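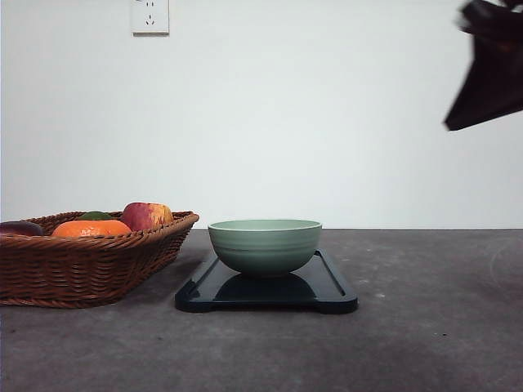

# Stovden cryo labels, roll of 400

I make and sell labels for freezer tubes. It's a narrow line of work, I know! I spent years growing cell lines in a teaching lab, and the thing that drove me up the wall was never the cells. It was opening a rack in the liquid nitrogen tank and finding a little curl of paper at the bottom, a bare tube beside it, and no clue which was which.

So the Stovden label is the one I wanted back then. It wraps all the way around a standard cryovial and the clear tail sticks down over the writing, so the adhesive is mostly holding onto the label itself and not asking much of the plastic. You write on the white part, let it dry for a moment, roll the tail over, and you're done.

They come on a roll of 400, or in a carton of 2000 (that's five rolls, boxed together, with a dispenser thrown in).

## What fits what

- **Narrow:** for 1 ml and 2 ml cryovials, internal or external thread. This is the one most people want.
- **Wide:** for 5 ml tubes. Too long for a cryovial - it'll go around twice and hide your writing.
- **Cap dots:** for the tops. They come in 4 colors: white, yellow, blue and a pink that I think is too pale, but people keep ordering it.

Narrow and wide both leave room for four lines if your handwriting is normal. Mine isn't, so I get three. If your group likes long cell line names, please agree on the short forms before you start writing, and tape the list to the freezer door. I've seen one lymphoblastoid line go by three different nicknames in the same box, and that's a mess no label can fix.

## Putting them on

Dry tube, room temperature, label on BEFORE the cells go in. Then leave the labeled tubes alone for 24 hours if you can possibly stand it. The adhesive keeps setting during that time and it makes a real difference in the tank.

I do get asked about tubes that are already frozen. These aren't made for that. The frost gets under the label and it slides right off in your glove. I'm working on a version for frosted tubes with Godelieve Hoekstra, who does the adhesive side of things, and I'm hoping to have it on the shop page in September - no promises, she's pickier than I am and she's usually right.

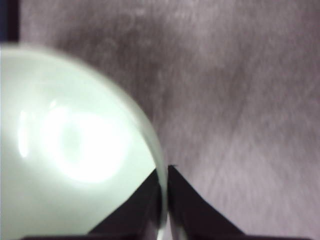 ## Pens and printers

Use an alcohol-proof lab marker with a fine tip. A regular office marker looks great until somebody wipes the tube down with ethanol, and then it looks like nothing at all. Pencil works too, and I'm fond of it, though it's hard to read through the clear tail in bad light.

For printing, the rolls run in any thermal transfer printer that takes a one-inch core. You'll need a resin ribbon. Wax ribbon smears, and I'll know if you used it when you send me the photo! The sheet version is for laser printers only, so please don't put it through an inkjet.

I've got a blank template with fields for line name, passage number, date and initials. Email me and I'll send it over. Edileuza Vasconcelos at the Rindton culture lab redid the spacing on it this spring and it's so much easier to read than my old one.

## Care and storage

Keep spare rolls in their bag, out of the sun, and away from the incubator. Heat makes the edges go gummy. A roll that's been in a drawer for a couple of years is usually fine, but stick one on a junk tube and freeze it before you trust the rest.

## Ordering

Rolls ship from my workshop in Grindatbridge, cartons come from the Odukoya warehouse and take a few days longer. If you're not sure about the size, ask for a sample strip - they're free, and I'd much rather mail you a strip than take back an opened carton.

Page updated 23 Jun 2022. The wide labels are back in stock.
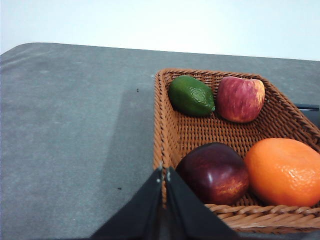 *Lime, apples and an orange in a wicker basket.*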